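Idris Probert
Thread: what I learned oiling cutting boards for a year

Most of this also applies to butcher block counters and wooden spoons. Posting it in pieces so people can skip to the part they need.
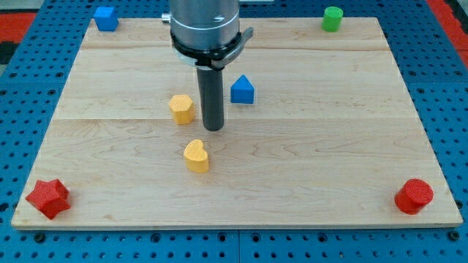 1/ Which oil

Food-grade mineral oil. It's sold in the pharmacy aisle and in the kitchen aisle, and the pharmacy bottle usually costs less. Check the label for added fragrance and skip it if there is any.

I don't use olive oil or vegetable oil. They go rancid in the wood and you end up with a board that smells like an old pantry. My first board went that way. I scrubbed it with baking soda and it came back in a week.

2/ Other oils people ask me about

Walnut oil works and it dries, but I cook for people with nut allergies, so it stays out of my kitchen. Raw linseed dries very slowly. Boiled linseed from the hardware store can have metal driers in it, so I keep that for tool handles.

Pure tung oil is good. It needs several thin coats and a lot of patience between them.

3/ Before you oil

Wash the board with dish soap and hot water, both sides, then stand it on edge overnight. Don't lay it flat on the counter to dry. One face stays damp, the other dries out, and the board cups.

If it feels fuzzy after washing, sand it lightly with 220 grit, going with the grain. Wipe off the dust with a barely damp cloth and let it dry again.

4/ Putting it on

Pour a puddle in the middle and spread it with a folded rag or a paper towel. Do the edges and the end grain too. End grain soaks up far more than the faces do and it's where the cracks start, so go over it twice.

Leave it overnight. In the morning, wipe off whatever is still sitting on the surface. If it's tacky or greasy after wiping, wipe more. There's no prize for leaving extra on.

5/ How often

A new board gets 2 coats in the first week. After that I go by the water test: flick a few drops on. If they bead, leave it alone. If they soak in and leave a dark spot, it's time.

For me that comes out to every 6 weeks in winter with the heat running, and less often in summer. I skipped July completely and the board was fine.

6/ Board wax

Beeswax and mineral oil, one part wax to four parts oil by weight, melted together in a jar set in a pan of warm water. Stir it, let it cool, put the lid on. Mine has kept fine in a cupboard for 7 months.

Wax goes on after the oil, never in place of it. It slows down water on the surface. It doesn't get very deep into the wood.

7/ Stains and smells

Onion and garlic: coarse salt and half a lemon, scrub, rinse, dry on edge. Beet stains fade by themselves after a few washes. Black spots that don't move are usually mildew, and those need sanding. If they go deep, I'd retire the board.

8/ Cracks and open seams

A hairline crack at the end can sometimes close up after a few coats. A glue joint that has opened is a different problem. Food gets in there and you can't clean it. Either have it cut apart and reglued with a waterproof, food-safe glue, or stop using it for food.

Do that before oiling – glue doesn't hold well on oily wood.

9/ Dishwasher

No. Same goes for soaking in the sink.

10/ Cost

I've spent 28 dollars in total on oil, wax and sandpaper, and half the wax is still here.

11/ Answering a few replies in one go

Bamboo: same routine, though it takes up less oil, so wipe it off sooner.

Raw meat: I keep a separate plastic board for chicken. That's my preference and I know plenty of people use wood.

Rags: mineral oil rags can go in the trash. Tung and linseed rags can heat up and catch fire when they're bunched up. Spread them flat outside until they're stiff, then throw them out.

12/ Somebody asked about secondhand boards. I'll buy one if it's solid wood, sits flat and doesn't smell. Sand both sides down to clean wood, wash it, dry it, then start at post 4. Spoons are next, probably later this month.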